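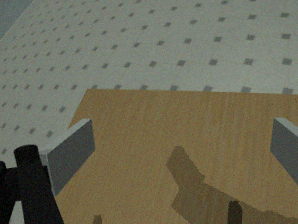

Chapter 7
Keeping Stock in a Small Workshop

7.1 Why a small business needs stock control

Many students think that stock control is a subject for large factories and warehouses. They imagine long shelves, trucks at the door and an office full of computers. But a small workshop with four or five people also has stock, and the owner of such a workshop often suffers more from bad stock control than a large company does. A large company can absorb a mistake. A small one must pay for it in the same month.

By stock we mean all goods that a business holds in order to use them or to sell them later. In a workshop we usually divide stock into raw materials, work in progress, finished goods and consumables. Raw materials are things like board, steel bar or cloth. Work in progress is everything that is started and not yet completed. Finished goods wait for the customer. Consumables are the small items which are used up during the work but do not become a visible part of the product, for example sandpaper, glue, drill bits and cleaning rags.

Students easily forget the last group, and so do owners. Consumables are cheap one by one, and for this reason they are often bought without any plan. We will return to them in section 7.4.

7.2 The case of Crabtree

Throughout this chapter we will follow one business. Crabtree is a workshop that makes wooden display stands and small cabinets for shops. It was started by Howard Whitlock, and today it is managed by his son Trevor Whitlock. Elsie Tunstall keeps the accounts and does the buying. Itsuki Wada is responsible for the workshop floor, and Jamie Furnival, the youngest, is learning the trade from him.

When Trevor Whitlock took over the management, there was no written record of stock. His father had kept everything in his head, and for many years this was good enough. He knew how many sheets of board were against the wall, and when the pile looked low he telephoned the supplier. The difficulty came when the person who had the knowledge was no longer in the building every day. Jamie Furnival once used the last box of hinges in the morning and did not tell anyone. In the afternoon an order for six cabinets had to stop, and it stood for two days.

Elsie Tunstall decided to make a full count. It was done in December, when few orders come in, and it took two evenings. The result surprised all of them. The workshop held 1513 separate items of hardware, and 752 of these belonged to product models which Crabtree did not make anymore. In other words, almost half of the hardware on the shelves was dead stock. At the same time, the hinges they needed each week were missing.

This is a very common situation. A business can have too much stock and too little stock on the same day. The total value of the stock tells us nothing about whether the right things are there.
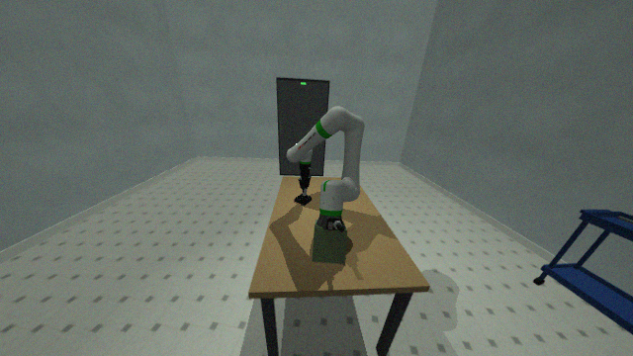

After the count, Elsie Tunstall had to decide what to do with the dead stock. Her first wish was to keep it, because it had cost money and perhaps a customer would ask for an old model again. Many owners think in this way. However, the money was already spent, and keeping the parts did not bring it back. The parts took up shelf space, they had to be moved when someone was looking for something else, and they made each later count longer. In the end most of them were sold as one lot to a dealer named Hallow, for a low price. A small box was kept for repairs.

7.3 The cost of holding and the cost of running out

Every item on the shelf has a holding cost. This includes the money tied up in it, the space it occupies, the insurance, and the risk that it will be damaged or become out of date. For a small business the most important part is usually the money. If 1000 dollars is lying on the shelf in the form of brackets, it cannot be used to pay wages or to repair a saw.

Against this stands the cost of running out, also called the stockout cost. It includes the idle time of the workers, the extra price of an urgent delivery, and sometimes the loss of the customer. This last part is hard to measure. A shop owner who receives her display stand two weeks late may say nothing, and simply order somewhere else the next time.

Good stock control is a search for the balance between these two costs. The balance is different for each item. Hinges are small, cheap and used in nearly every cabinet, so it is sensible to hold plenty of them. Sheets of good quality board are large and expensive, and the supplier of Crabtree, a firm called Sterna, delivers within three days. There is little reason to hold more than one or two weeks of board.

The number of days between placing an order and receiving the goods is called the lead time. It is one of the most useful numbers a buyer can know, and in many small businesses it is not written anywhere. Elsie Tunstall now writes it on the card of each item, together with the name of the supplier and the last price paid. For the drawer runners, which come from Visar, the lead time is 7 weeks - much longer than Trevor Whitlock had believed.

Key terms in this section

Holding cost: all costs that arise from keeping an item in stock.
Stockout cost: all costs that arise when a needed item is missing.
Lead time: the time from placing an order to receiving the goods.
Dead stock: items for which no use or sale is expected.

7.4 Setting a reorder level

The reorder level is the quantity at which a new order must be placed. To find it, we multiply the average use per week by the lead time in weeks, and then we add a reserve, which is called safety stock.

Suppose that a workshop uses 20 pairs of drawer runners in a week, and the lead time is two weeks. During the lead time it will use 40 pairs. If the owner wants a reserve of one week, she adds 20 pairs more. The reorder level is then 60 pairs. When the quantity on the shelf falls to 60, she orders.

The calculation is simple, but it depends on two figures which must be checked from time to time. Use per week changes with the season, and a supplier may become slower without informing his customers. Consumables can be treated with the same method, although for very cheap items many workshops prefer the two-bin system. In this system the item is kept in two containers. When the first is empty, it is given to the buyer as a signal to order, and the work continues from the second.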